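FOR IMMEDIATE RELEASE
April 5, 2021

Batar students take hand-held grippers to Bandberg kitchen challenge

Bandberg - Student team from Batar Technical College is in. Spot confirmed late last night, one of 17 teams going to the Bandberg Home Robotics Challenge in July. Task this year is kitchen tidying: bowls, boxes, shelves, racks.

The students are recording their own training data by hand, with a pair of grippers worked by one person. Practice is on a white table with a wire rack. Grip tape takes a beating.

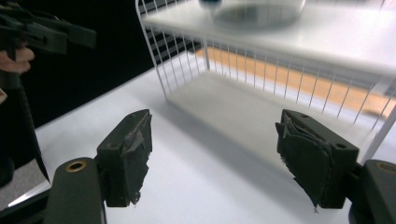 "Pads are the first thing to go," said Maarja Pärn, team captain. "We re-tape, we go again. Glass is hard, thin plastic is harder. You squeeze too much and the lid pops."

Around 56 hours of practice so far, most of it evenings. Thu Lò handles the linkage and the finger design. Keyvan Yazdani does the software and is also, for now, doing the scheduling. Two first-year students joined last month and are allready recording.

Plastic containers are the current focus. The rules ask for approach from the side, low down, no tipping. 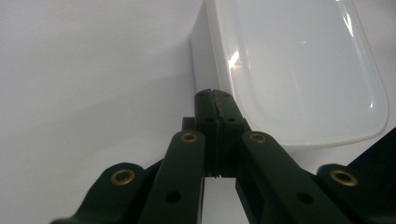

Batar Technical College | Robotics Club | Manipulation Team

Faculty adviser Roya Hosseinzadeh said the group asked for more table time, and got it. "They had a slow fall. Spring has been very diferent."

Parts support comes from Grinside, travel support from Cardoso. Team is still looking for a sponsor for shipping the equipment. Offers welcome, any size.

Open practice for families and local press to be held before the team leaves, date to follow.

Media contact: Mehrangiz Zamani, club office, Batar Technical College. Interviews by appointment, late afternoon is best.

###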